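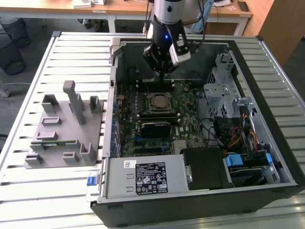 Clalier pone en duda el «reacondicionado» a ciegas y publica sus criterios de desmontaje

28 de junio de 2022. Clalier, taller de recuperación de equipos informáticos, presenta hoy Pritow, su protocolo para decidir qué ordenadores de sobremesa y servidores merecen una segunda vida y cuáles deben ir a despiece. La empresa no promete milagros. Tampoco se cree los que prometen otros.

En el sector abundan los equipos vendidos como «revisados a fondo» a los que, en opinión de Clalier, no se les ha quitado ni el panel lateral. Pritow parte de una exigencia menos vistosa: caja abierta, disipador fuera y procesador a la vista antes de poner precio a nada. Un equipo que enciende puede tener el zócalo dañado, y una etiqueta de garantía no lo arregla.

El protocolo consta de 12 comprobaciones. Las que más descartes provocan afectan al zócalo, a su marco de retención y a las ranuras de memoria.

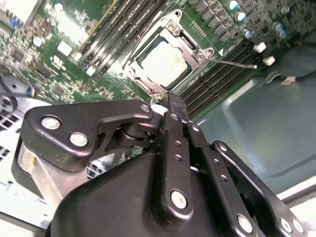

La palanca del zócalo se revisa antes de tocar el procesador, y los tornillos del marco se aflojan por orden, sin forzar ninguno. Después se examinan los condensadores y los conectores de la placa. Si hay dudas, la pieza no se vende. Clalier admite que este criterio retirará material que quizá habría funcionado unos años más.

Durante la fase previa pasaron por el banco roughly 2,000 equipos, según el recuento interno, que la empresa prefiere no convertir en eslogan: procedían casi todos de oficinas y dicen poco sobre el parque doméstico. El 40 % acabó en despiece.

Clalier tampoco suscribe los cálculos de ahorro ambiental habituales en estos anuncios. No publicará cifras de emisiones evitadas hasta que Nikzad, encargada de la auditoría, entregue su informe en noviembre.

Las piezas recuperadas se distribuirán a través de Skatetti, con ocho meses de garantía y la hoja de comprobaciones completa, incluidas las que salieron mal.

Contacto de prensa: departamento de comunicación de Clalier.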